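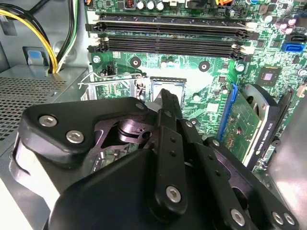

Guides > Witent Case Desk > Section 8: Missing Person Reports

Last updated: May

8. Opening and maintaining a missing person report

This section covers creating a report in Witent, attaching statements to it, and correcting what has been released to the press. It assumes you have a records login with the Intake or Supervisor role. Dispatch logins can view reports but can't open them.

Your agency's own policy on when to take a report comes first. Nothing in Witent imposes a waiting period.

8.1 Opening the report

1. From the main menu, choose Reports, then New, then Missing Person.

2. Enter the caller's name and callback number. If the caller will not give a name, check Caller Declined and go on.

3. Enter the missing person's full name, date of birth and last known address. Partial entries are accepted. Leave a field blank if you don't know the answer; do not type "unknown" or "N/A" in it, or the search will treat the word as a name.

4. Under Last Contact, enter the date and time of the last confirmed contact, and pick the type: in person, phone, message, or third party.

5. Under Category, choose one. If the person is under 18, Witent sets the category to Juvenile and locks it. A supervisor can unlock it.

6. Press Save and Number. The report number shows at the top left.

Note: The report number is final once assigned. If you open a report by mistake, use Close as Error. Don't reuse it for the next caller.

Caution: Witent does not send anything to state or federal systems when you press Save and Number. That entry is made separately, at the terminal your agency uses for it. Record the time of entry in the Outside Entry field when you've done it.

8.2 Linking two or more people to one event

Use a link when several people were last seen together, or when a missing person is connected to another open case.

1. Open the first report.

2. Choose Link, then enter the second report number.

3. Choose Same Event or Related Case. Same Event copies the Last Contact block to both reports. Related Case copies nothing.

4. Repeat for each person. One event can hold up to 20 linked reports.

Each person still needs a separate report. A family of four is four reports and one event.

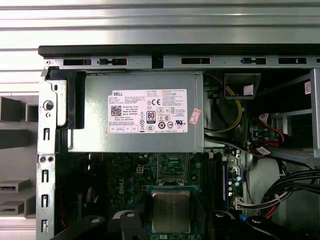

According to a comment left on the previous edition of this guide, Same Event had overwritten a later phone contact on one report with an earlier sighting from the other, and "it was Wednesday before we caught it, and by then the wrong time was on the flyer." The overwrite still happens in the current release. Before linking, open both reports side by side and compare the Last Contact blocks. If they differ, use Related Case, or link first and then retype the later contact by hand.

8.3 Status wording

The Status field feeds the public summary, so the choice matters more than it looks. The options are:

Open -- the person has not been located and no finding has been made.

Open, presumption noted -- investigators have a working belief about what happened, and it has not been confirmed.

Located -- the person has been found. This does not say in what condition.

Closed by finding -- an identification or court finding is on file. A document number is required.

Do not use Closed by finding for an opinion given in an interview or an e-mail, whoever gave it. Put the opinion in the Narrative tab with the speaker's rank and the date.

8.4 Correcting a public statement

1. Open the Releases tab and select the statement.

2. Choose Clarify to add wording, or Withdraw to pull it. There is no Edit button on a statement that has gone out.

3. Type the new wording. The public summary takes up to 1,495 characters, including spaces.

4. Send it to a supervisor for approval. The earlier text stays visible to staff with a line through it.

5. After approval, press Notify. Witent sends the new wording to every outlet that received the first one.

Note: Outlets on the Abreu list are notified by fax only. Check the fax log afterward.

8.5 Messages you may see

Code 189, Report locked by another user. Someone else has the report open. Wait, or ask a supervisor to release the lock under Tools.

Duplicate name found. Witent has matched the name and birth date to an older report. Read the older one before you choose Continue. People who go missing more than once should have a new report each time, linked as Related Case.

Outside Entry is blank. This appears at the end of a shift for any open report without an entry time. It doesn't stop you from logging out.

For agencies hosted by Vadumau, password resets go through the Vadumau help line. All others should contact Prokska support and have the agency code ready.

Section 9 covers tip line calls and how to attach them to an open report.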